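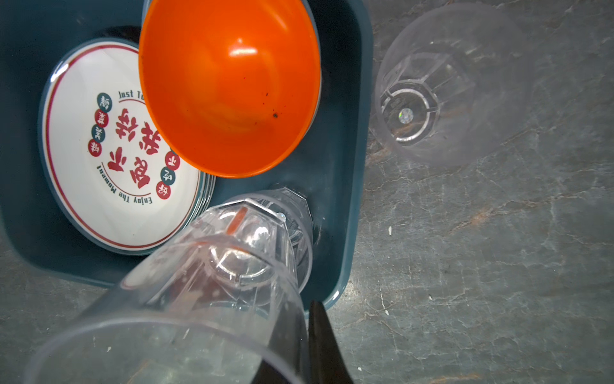 Figure 1. Mixed load in a tray: plates, orange bowl and a clear plastic cup on its side.

HOSP 3162 Dining Room Operations
Handout 2: Clearing, sorting and stacking tableware
Barnville campus, training kitchen

Read before the practical. Bring a clean apron and closed shoes.

1. Why mixed loads are a problem
Trays come back from the dining room with whatever the guest left on them. Plates tend to go down first and everything else lands on top. A bowl resting on a plate hides the face of the plate, so you can't check it for chips or food. In Figure 1 part of the printing on the top plate, after "Just To", is covered by the orange bowl. There are also small dark specks inside the bowl. Anything like that goes back to the scraping station before it is sorted.

2. Order of clearing
Put the tray down flat on the counter, well back from the edge.
Take out cups and glasses first. Hold them by the base or the lower wall, never with fingers inside the rim.
Bowls next. Check underneath, as a second dish is often nested there.
Plates last. Lift the stack with both hands, one on each side.
Wipe the tray and put it on the tray rack.

Plastic cups are kept apart from glassware. They are light and will tip over in the dishwasher unless they are in a covered rack.

3. Sorting by pattern
The kitchen uses several patterns and they look alike from the side. A white plate with a teal rim could belong to more than one set, so look at the centre of the top plate and then fan the stack to check the ones under it. Stacks are labelled by set name on the shelf (Pridska, Lazaridis, Skilareo). If you can't match a plate, leave it at the end of the bench for the instructor.

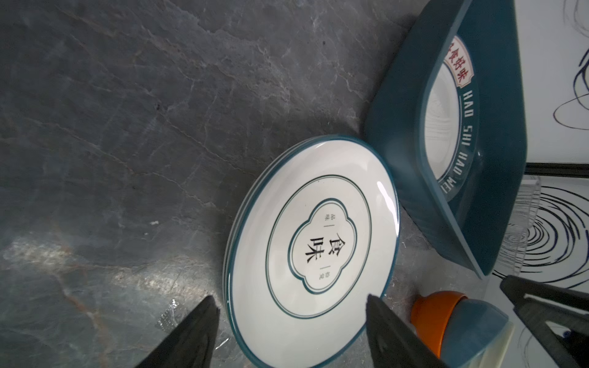

Figure 2. Stacked plates with teal rims on the counter. Centre motif in a double teal border, with the characters 食味.

4. Stacking
Same size and same pattern only. Rims should line up all the way round; run a finger down the side to feel for one that sticks out. No stack goes higher than 20 plates. Set stacks down gently on stone counters, which will chip a glazed foot faster than a timber bench will.

Glazed plates reflect the overhead lights and a smear can be hard to see in the glare. Turn the plate or move your head until the shine shifts off the part you are checking.

5. For the practical
Each pair clears and sorts 200 pieces. Marks come off for mixed stacks, food left on a piece, and trays put away without wiping. Breakages are written in the book beside the sink, with the set name. There is no penalty for a breakage that is reported.

Colour codes for the shelf labels are on the back of the storeroom door.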